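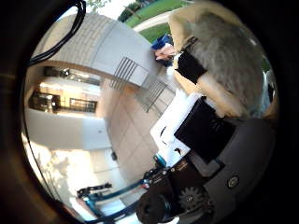

3.2 Where the building stops and the lawn begins

We now turn to the part of the study we enjoyed most, the strip of ground along the outside of the Oltier building. Most earlier work on campus edges looks at doors and main paths. We wanted the in-between places: overhangs, railings, grilles, and the grass just past them. These spots rarely get a name on a plan, and yet people use them all the time!

Figure 1 was taken at one such edge. A large pale concrete overhang runs diagonally across the view, with a slatted metal grille set into it and a railing of thin dark bars below. Past the concrete is a bright green lawn with a pale path curving over it, and near one end of the path lie a small blue item and a pinkish one, side by side. We coded these as "set-down items," our term for anything resting on the ground with no furniture near it in view. We did not try to say what they were. The blue one could be a folded cloth or a bag, and our coding sheet allows for that kind of doubt.

Figure 1. Building edge with overhang, grille, railing and lawn, Oltier site.

What excites us about set-down items is how much they say about comfort. A bench tells us where a designer expected people to stop. A bag on the grass may tell us where somebody felt fine stopping anyway — and the two maps are often quite different. Over 14 visits in September we logged set-down items at both of our sites, Oltier and Dauda, and placed each one on a hand-drawn plan. The full set holds 600 entries, each coded by 2 readers working apart.

The curve of a path seems to matter a great deal. At Dauda the paths are straight, and items gathered at the corners. At Oltier they spread along the inside of the bends, where the grass is wide and walkers tend to keep to the far side. We had not expected so clear a pattern from such a simple method, and we would love to see it tried elsewhere. Railings had a weaker effect. Four of our plans show small groups of items close to the bars, but the rest show none, so we leave the question open until Section 4.

Comments

pathwalker: Great read. Did you log items on the paved part too, or only on grass?

Author reply: Both! Paved items have their own column in the coding sheet.

lowwall: I'd like to see the Dauda plans at a larger size — the corners are hard to make out in print.

mossy_step: "Set-down items" is a term I'm going to borrow for my own class.

Contact: Sornerance Working Papers | © Sornerance. All rights reserved. | Back to top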